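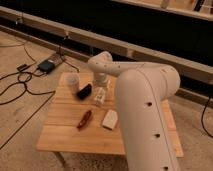 What finish should go on a small pine side table that gets used every day?
A water-based matte polyurethane, three thin coats, with a light sanding between coats. It keeps the pine pale, and a wet cup can sit on it through a whole movie.

Small pine table, what would you put on it?
17 replies

plankton_dan wrote:
That's the short version pinned at the top by the mods, and I've read it. I've read it several times. I still have questions, so here we go.

I have a little square pine table, honey-colored, planks glued up side by side, thin legs. I bought it at a yard sale on a Saturday from a man who was clearly happier about the deal than I was. Paid $30. It stands on beige carpet and it's the place where everything in my pockets goes to die. Cup, pen, whatever. The front edge has gone pale and worn where people lean on it.

Options as I see them:
Oil
Wax
Poly
Leave it alone and develop a personality

I don't want it shiny. I don't want it orange. I'd like to still be able to tell it's wood.

gluebottle wrote:
Wax. Wipe it on, wait, buff it, feel like a person in a period drama. Redo it every September or whenever you remember.

moth_and_rust wrote:
Wax under a cup is a ring waiting to happen. I waxed a nightstand once and it looked wonderful right up to the first glass of iced tea. Poly is boring and it works.

gluebottle wrote:
Coasters exist.

moth_and_rust wrote:
So do teenagers.
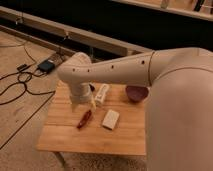

plankton_dan wrote:
Okay, so one vote for rings and one vote for boredom. The other thing I should have mentioned is the seams. The joints between the boards are just visible as faint lines, and I can't decide whether a film finish will crack along them when the heat comes on. My living room goes from swamp to cracker between summer and January. Does poly split at the glue lines or is that something my uncle made up?

Eskil Backlund wrote:
Your uncle is partly right. If the glue joint is sound, the top moves as one piece and the finish goes along for the ride. If a joint has started to let go, the finish will show you where. Press down on either side of each seam with your thumbs. If nothing shifts and nothing clicks, stop worrying and start sanding.

Also check how the top is fastened to the frame underneath. If somebody has screwed it down tight on all four sides, the wood has nowhere to go and it'll pick the weakest spot to complain.

plankton_dan wrote:
Pressed. No clicking. Turned it over and there are little metal clips with slots, which I'm told is the good kind?

Eskil Backlund wrote:
That's the good kind. The yard sale man undercharged you.

sawdust_hymnal wrote:
Hardwax oil! I can't believe we got this far! I did a Holmgren table in it two years ago (same idea, small, square, knotty pine) and it's lovely to touch and you can patch one spot without redoing the whole top. Try patching poly. You can't, you just make a shiny freckle and then you have to look at it forever.

moth_and_rust wrote:
You can patch matte poly fine if you scuff first.

sawdust_hymnal wrote:
You can patch it to where YOU think it's fine.
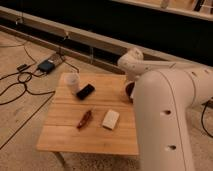 gluebottle wrote:
And while we're arguing about patches, everybody's skipping the color. Pine ambers whatever you do. Oil makes it go faster. If it's honey now it'll be marmalade in five years, and I say that as a man with an entire marmalade hallway. The water-based stuff slows it down a bit because it goes on clear, but sunlight gets the last vote.

moth_and_rust wrote:
Did you just argue for poly?

gluebottle wrote:
I argued against oil. Don't get excited.

plankton_dan wrote:
What about the worn front edge? Do I sand the rest down to match it, or stain the edge up to match the rest?

Eskil Backlund wrote:
Sand the whole top, edge included, and let them meet in the middle. Don't stain pine unless you like leopards. If you must, use conditioner first and try it on the underside.

sawdust_hymnal wrote:
Or keep the worn edge. It's the best part. People pay extra for that.

moth_and_rust wrote:
People pay extra for bottled air.

plankton_dan wrote:
Grits? I own a sanding block, a dust mask and misplaced confidence.

Eskil Backlund wrote:
Start at 60 only if there's old varnish. On bare or nearly bare pine that's too rough and you'll spend your evening chasing the scratches out again. Then 120, then stop at 200 or whatever your store sells closest to it. Always with the grain. Vacuum, damp rag, let it dry overnight.

plankton_dan wrote:
There's a tin of Tarberg 302 in the garage that came with the house. Label says "interior clear." Anyone know it?

gluebottle wrote:
Is it still liquid?

plankton_dan wrote:
Some of it.

gluebottle wrote:
Then no.

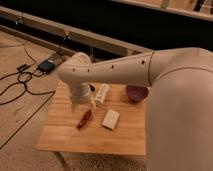
moth_and_rust wrote:
Buy a fresh small can and do the underside first. You get to practice your brushwork where only the dog will review it, and both faces end up sealed, so the top is less likely to cup on you. I skipped that step on a shelf once. It's more of a ramp now.

jonex_refugee wrote:
Dissenting opinion, leave it bare. Mine has been naked for eleven years, cups and pens and all. I scrub it with dish soap and it's gone a nice silvery color.

moth_and_rust wrote:
Gray. The word is gray.

jonex_refugee wrote:
It's silvery at 5 p.m. with the lamp on.

plankton_dan wrote:
Going with matte water-based, underside first, and I'm keeping a little of the worn edge to annoy precisely half of you. The table's contents have been moved to the top of the microwave for the duration. Will report back when the second coat is on, or when I've glued myself to the carpet.

sawdust_hymnal wrote:
Put a sheet down first. A BIG sheet.

plankton_dan wrote:
Define big.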